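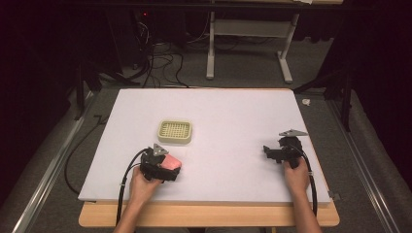
Saving tomato seed – mould, fermenting and how dry is dry enough?

Corina Ciobanu
Posted in Vegetables and Herbs, 31st May

I grew a tomato called Zurkar over summer, bought as seedlings from the Samarakoon stall at our local market, and it was the best thing in the garden. The stall has stopped selling it and I can't find seed anywhere, so I'm trying to save my own. The label didn't say whether it was a hybrid.

In January I squeezed the seeds from a few ripe fruit onto paper towel and left them on the laundry windowsill. They stuck to the paper, and by the end of the week there was grey fur along one side. I picked out the ones that looked clean and put them in a jar in the pantry. When I opened the jar last week it smelled musty and a few seeds had clumped together.

I still have a handful of late fruit ripening indoors and would like to do it properly this time. What I want to know:

Is the old jar worth keeping?
Do I have to ferment them? I've read that you do and that you don't.
How do I tell when they're dry enough to put away?
Does it matter that the late fruit was picked green and coloured up inside?

I'm in a small unit with no shed, no dehydrator and not much sun at this time of year. The kitchen bench is about the only space I have.

Lamisi Frimpong
Marked as helpful

I've saved tomato seed for 8 seasons, in a cool house for most of them, so your conditions are familiar.

The old jar first. Don't throw it out until you've tested it. Put a few of the seeds on damp paper towel, fold it over, slide it into a loosely closed bag and keep it somewhere warm, such as on top of the fridge. Check after 7 days. Tomato seed can be slow, so give it another week before you give up. If you get something like 60 per cent up, the batch is usable and you just sow more thickly. If hardly anything moves, compost the lot.

Fermenting isn't compulsory. The gel around each seed holds back germination and also makes the seeds stick to everything, and a short ferment is the easiest way to get it off. Scoop the pulp into a glass, add a splash of water, cover with a bit of cloth and leave it on the bench. In a warm kitchen it takes 2 days. In a cold one it can take twice that. You're waiting for a thin scum on top and for the seeds to come free when you stir. Don't leave it beyond that, because the seeds can start to sprout in the glass.

After that, fill the glass with water, let the good seeds sink and pour off the rubbish. Do this until the water stays clear, then tip the lot into a fine sieve and rub it gently under the tap.

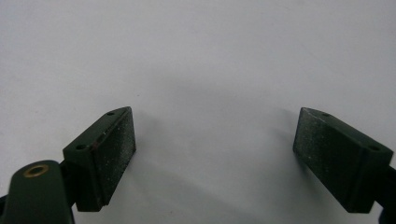 The drying is where most people come unstuck, and I think it's what happened to you in January. Paper towel holds water underneath the seeds and you can't turn them over. Use a dinner plate, a baking dish or a coffee filter, spread them in a single layer and move them about with a fingertip morning and night. Break up any clumps on the first day while they're still soft. Keep them out of direct sun and never use the oven, even on its lowest setting. If the room is damp, a small fan across the other side of it does more good than heat.

As for dry enough – try to bend one. A dry seed snaps or stays stiff, and a damp one gives a little. They should rattle on the plate and feel papery. When you think they're done, leave them a few days longer. Then put them in paper, not glass. I use the small Nidum envelopes from the newsagent, but a folded bit of office paper does the same job. The envelopes can go in a jar later on, once winter is over and you're sure of them.

The green-picked fruit is fine provided it had started to turn when it came off the plant. If it was hard and fully green, the seed may be immature. Leave it until it's soft and a bit past eating before you open it.

Write the name and the year on the envelope straight away.

prokness_plot

I don't ferment. I rinse them in a sieve, rub with the back of a spoon and dry on a plate. Mine come up every year. Some of the packets are over 7 years old and still going, though not as well as they did.

Check if it's a hybrid before you go to too much trouble. If it is, the seedlings can come out all different. You could ask at the stall, they'd probably remember.

Corina Ciobanu

Thank you both. I rang the Samarakoon people and the woman there was fairly sure Zurkar is open-pollinated, but she got it from a grower in Prokness who has since moved, so I can't confirm it. I'll grow a few plants and see what they look like.

The paper towel test is on top of the fridge now. The last of the fruit needs a bit longer to soften. I only have a very coarse sieve, so I might line it with a piece of old stocking for the rinsing.

Lamisi Frimpong

Stocking works well. Turn it inside out over the plate afterwards and the seeds that cling to it will come off with a spoon. If you end up with spare seed in spring, there's a swap thread in the Vegetables section, and I'd be keen to try a few of yours in exchange for some of my yellow ones.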